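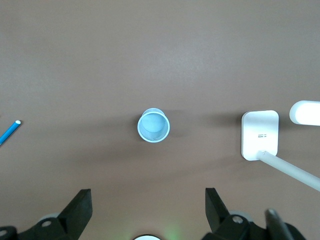 産業用ロボットの制御ソフトを手がけるレルケックス(Lerkex)は月曜日、ビッテンクール地区にある開発拠点「トレルサイド」を一般に公開した。午前10時の開場から午後6時の閉場までに689人が訪れ、卓上の物をつかんで動かすアームロボットの実演や、開発室の見学に参加した。同社が開発拠点を取引先以外に公開するのは初めて。

公開されたのはトレルサイドの1階部分で、実演用の作業台が並ぶ開発室と、部品の加工や組み立てを行う工作室、入り口脇の展示コーナーの三つに分かれていた。2階の事務室とサーバー室は対象外だった。トレルサイドはもともと園芸用品の卸売会社が倉庫として使っていた建物で、レルケックスが借り受けて改装した。天井の高い開発室には、荷物の上げ下ろしに使われていた鉄のレールがそのまま残っている。

来場者が最も長く足を止めたのは、開発室で行われた「ジョミア(Jomia)」の実演だった。ジョミアは同社が開発中の制御ソフトの名称で、市販のアームに取り付けて使う。この日は2本指のグリッパーを備えたアームが使われ、手首のあたりに付けた小型カメラの映像をもとに、作業台の上の物を見分けて指を運ぶ作業が披露された。

実演は1回15分。作業台には水色の小さなカップが口を上にして立てられ、左手に青いペンのような細い棒、右手に白い電気スタンド風の器具が置かれた。アームは黒い指を大きく開いた状態でカップの上方から近づき、縁の位置を確かめてから片側の壁を挟む。持ち上げたカップを別の場所に移し、再び立てて置くまでが一つの課題になっている。

進行役を務めた開発担当のタイナ・ヴィエイラさんは、来場者に作業台の横のモニターを見るよう促しながら、「皆さんが横から見ている景色と、アームが見ている景色はかなり違います。アームはほぼ真上からのぞき込んでいるので、カップは筒よりも輪に近い形に見えています」と説明した。モニターには手首のカメラの映像が映し出され、指が台に近づくにつれてカップの縁が大きくなっていく様子に、前列の子どもたちが身を乗り出していた。

ヴィエイラさんによると、難しいのはカップそのものより周囲の条件だという。カップの両側に伸びる影や、台の表面に映り込む照明の光は、時間帯や人の立ち位置によって形が変わる。影の濃い部分を物の輪郭と取り違えると、指を下ろす位置がずれてしまう。開発室の窓には普段ブラインドを下ろしているが、この日は来場者が見やすいように半分開けた状態で実演を行った。

午前中の2回目の実演では、指がカップの縁に触れ、カップが横倒しになる場面があった。アームは一度止まり、元の高さまで戻って待機した。ヴィエイラさんが手でカップを立て直し、動作を最初からやり直したところ、次は最後まで進んだ。見ていた男性から「倒れた物を自分で起こせないのか」と質問が出ると、ヴィエイラさんは「今のソフトでは、倒れたことは分かりますが、起こす動作はまだ教えていません。来年の課題に入っています」と答えた。

来場者の立ち位置を変えてもらう場面もあった。窓側に並んでいた人たちに一歩下がってもらうと、台の上の光の当たり方が変わり、モニターに映る影の形も変わった。ヴィエイラさんは影が動く前と後の画面を並べて見せ、ソフトがカップの縁として認識している線がほとんど動いていないことを示した。

動作を教える作業についての説明は、別の作業台で行われた。担当者が操作用の取っ手を握ってアームを動かし、その時の関節の角度やカメラの映像を記録する。同じ課題を、物の位置や向きを少しずつ変えながら何度も繰り返し、集めた記録をソフトの学習に使う。同社では一つの課題につき、1日に130回分を記録の目安にしている。指の運び方には担当者ごとの癖が出るため、同じ人が続けて受け持つことは避けているという。

記録作業の責任者を務めるサイード・サデギさんは、「速くやろうとすると、つかむ直前の動きが雑になります。雑な動きもそのまま覚えてしまうので、急がないように頼んでいます」と話す。台の上に課題とは関係のない物を置いておくのも記録の一部で、ペンや工具、照明器具などの配置は毎朝変える。サデギさんは「家庭や職場の机に、カップが一つだけ置かれていることはあまりありません。そばにある物をよけて、必要な物だけに触れるところまでが作業です」と説明した。

取っ手の操作は、希望した来場者も体験できた。体験用のアームは動く範囲と速さが制限されており、社員が横で停止ボタンに手を添えた。課題は、台に置かれたスポンジを持ち上げて浅い箱に入れるもの。午後になると順番待ちの列が廊下まで延び、途中から整理券が配られた。

近くの中学校に通うという女子生徒は、取っ手を動かしてからアームが動くまでにわずかな遅れがあることに戸惑ったといい、「自分の手なら見なくても取れるのに、どのくらい下げればいいのか分からなかった」と話した。弟は3度目でスポンジを箱に入れ、列に戻ってもう一度並んでいた。

工作室では、機械加工を担当するナタナエル・シャビエルさんがグリッパーの指の構造を解説した。指はリンクと呼ばれる細長い部品をねじでつないだ仕組みで、左右がほぼ対称に動く。シャビエルさんは分解した指を机に広げ、先端の爪だけを取り換えられることを見せた。薄い縁を挟む時と厚みのある物を挟む時とでは適した爪の形が異なり、同社では形を変えた試作品を作っては、強さや滑りにくさを確かめている。

試作品は棚に番号順に並べられ、来場者は手に取って触ることができた。表面に細かい溝を刻んだもの、ゴムを貼ったもの、先が斜めに切られたものなどがあり、欠けた爪も一緒に置かれていた。欠けた理由を尋ねられたシャビエルさんは、「台の高さを間違えて入力し、上から押し付けてしまいました。私の入力です」と苦笑いした。現在は台に触れた時点で動きが止まるように設定されている。

ねじの緩みについても質問があった。繰り返し開閉する部品のため、点検は毎朝の作業開始前に行う。締め具合を確認したねじの頭には印を付け、位置がずれていれば緩んだことが分かるようにしている。点検に使う表も壁に貼り出され、見学に来ていた自動車整備士の男性が「うちの工場と同じやり方だ」と話していた。

展示コーナーには、同社の沿革をまとめたパネルや、以前に使っていた古いアームが置かれた。レルケックスは包装ラインの制御盤を設計する会社として始まり、その後、アームロボットの制御に事業を広げた。現在の社員は22人で、半数以上がトレルサイドで働いている。古いアームは電源が入らない状態で展示され、関節を手で動かして重さを確かめられるようになっていた。

公開を企画したのは、広報を担当するロザンジェラ・フォンテスさん。きっかけは、近隣の住民から寄せられた問い合わせだった。夜間も明かりがついている建物で何を作っているのか、大きな音は出ないのかといった内容が続き、一度中を見てもらうのが早いと考えたという。「機械の音より、搬入のトラックの音を気にされている方が多いことも、今日お話をして初めて知りました」とフォンテスさん。同社は搬入の時間帯を見直し、早朝の受け入れを取りやめる方向で運送会社と調整する。

午後2時からは、会議室で質問会が開かれた。仕事が機械に置き換わることへの不安や、カメラの映像の扱いについての質問が出た。映像についてサデギさんは、手首のカメラは作業台に向けられており、学習に使う前に人の顔などが写り込んでいないかを確認していると回答した。この日の実演で撮影した映像は学習には使わず、閉場後に消去するとした。

仕事への影響については、代表のニヴァルド・シャビエルさんが答えた。ニヴァルドさんは、現在ジョミアの試験に協力しているのは食器の仕分けや小物の箱詰めを行う事業所で、人手を集めにくい早朝の時間帯での利用を想定していると説明。「今の段階では、人が横についていなければ任せられません。どの作業を誰が受け持つかは、使う職場の皆さんと話して決めることだと考えています」と述べた。会場からは、導入した後の保守費用を早い段階で示してほしいという意見もあった。価格は決まっていないという。

箱詰めの事業所で働いているという女性は、質問会の後、実演をもう一度見に開発室へ戻った。「カップを一つ動かすのに、思っていたより時間がかかる。私たちならその間に一箱終わる」と話し、続けて「ただ、腰をかがめて底の方から取り出す作業は、代わってもらえるなら助かる」と語った。

会場の運営では課題も残った。実演を囲む柵の位置が作業台に近く、後方の人からはアームの手元が見えにくかった。モニターも1台だけだったため、昼すぎに廊下側へもう1台が追加された。車いすの来場者には柵の内側に専用の場所が用意されたが、案内の表示が小さく、気づかずに後ろで見ていた人もいた。フォンテスさんは、次回は表示を入り口にも出すとしている。

最終回の実演は午後5時半に始まった。外が暗くなり、室内の照明だけになった作業台では、昼とは違う向きに影が落ちていた。ヴィエイラさんは開始前に明るさの設定を確認し、カップの位置を来場者の一人に決めてもらった。選ばれた男の子は青い棒のすぐそばにカップを置き、アームは棒に触れずにカップを持ち上げた。

レルケックスは次の公開を12月に予定している。実演は事前申込制とし、操作体験の台を増やす。申し込みの受け付け方法は、トレルサイドの入り口の掲示板と同社のウェブサイトで知らせる。入場は無料。駐車場はなく、来場には公共交通機関の利用を呼びかけている。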